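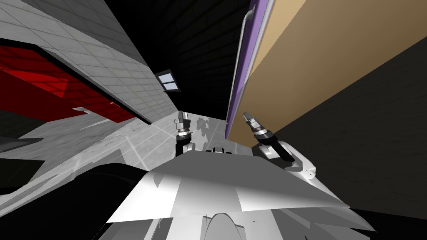 Page 2 of 3

Ticket 1135 - kitchen sim, student project
Opened by: Sumathi Subramaniam
Status: open

Both arms load in Starnivar but the camera views come out tilted. Walls and floor run diagonally. Grippers respond to the keypad as normal. Restarted twice, same result.
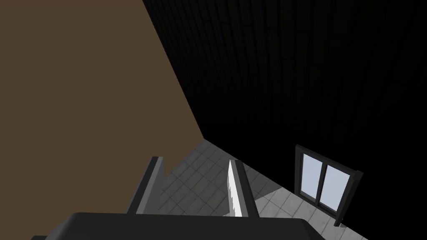 Leeds, August

Wrist view is tilted too - the corner of the room and the window are both at an angle. Fingers open on command. Rolled back to build 469, no change.
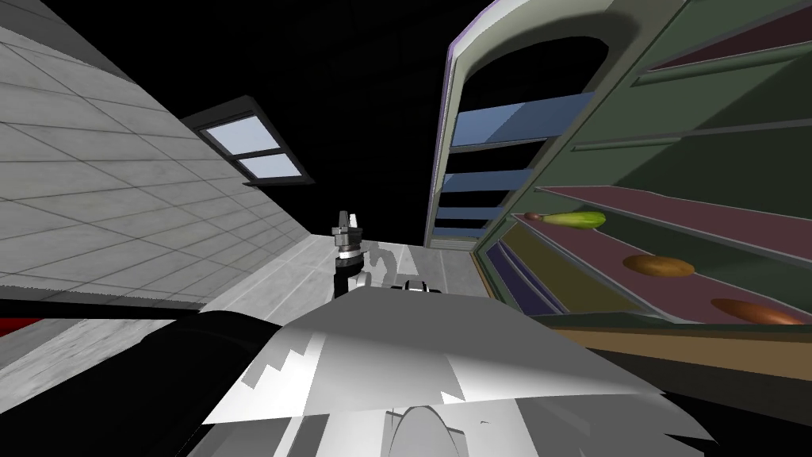

Next I'll reset the camera mounts one at a time and reload the room after each. Please don't edit the shared config until I've posted the results.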